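Fiber Skills 2, Unit 5: Swatching and Gauge

Notes for the June session. Bring these to both class meetings along with your needles and the yarn for your vest.

What gauge is

Gauge is the number of stitches and rows in a given width and height of fabric. Patterns usually state it over 4 inches. It depends on the yarn, the needle, the stitch pattern and the person knitting. Two people with the same yarn and the same needles can get different numbers, and neither one is wrong. The needle size printed on a pattern is a starting point.

Making the swatch

Cast on enough stitches for at least 6 inches of width. Edge stitches are distorted and should not be measured. Work a few rows of garter stitch, then change to the stitch you will use for most of the garment, with a garter border of three stitches at each side. Knit until the piece is about as tall as it is wide and bind off loosely.

If the garment is knit in the round, swatch in the round. Many knitters purl more loosely than they knit, and a flat swatch will mislead them. Luminița Bogdan's method is on the second page of the packet: knit every row on a circular needle, slide the work back to the right-hand tip, and carry a long loose strand across the back.

Washing

Wash the swatch the way you will wash the garment. Lay it flat, let it dry fully, and leave it unpinned unless you plan to pin the finished piece. The Lovura wool we are using grows in width after washing and hardly changes in height. Superwash yarns can grow in both directions – sometimes a lot.

Measuring

Use a rigid ruler. Count a full 4 inches in the middle of the swatch, including half stitches, and do it in two different places. Write down both numbers and average them.

The arithmetic

Divide the stitch count by four to get stitches per inch. Multiply by the finished width you want. For the Gasley vest in the 43 inch size, at 5 stitches per inch, that is 215 stitches around. At 5.25 stitches per inch the same 215 stitches come out just under 41 inches. A quarter of a stitch has cost you two inches.
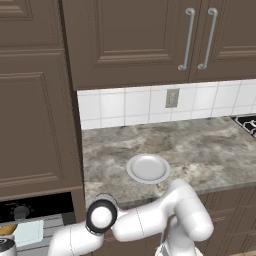 Ribbing has its own gauge and needs its own swatch. Measure it relaxed and again lightly stretched, and record both. For the vest we use a wide rib, k6, p2, and the purl columns should sink back between the knit columns. If your purl columns sit level with the knit ones, the rib has been stretched too far or the needle is too large. Go down two sizes and try again.

For next time

Bring one washed stockinette swatch and one rib swatch, each labeled with yarn, needle size and gauge before and after washing. Read Vanderleia Caldeira's handout on reading charts.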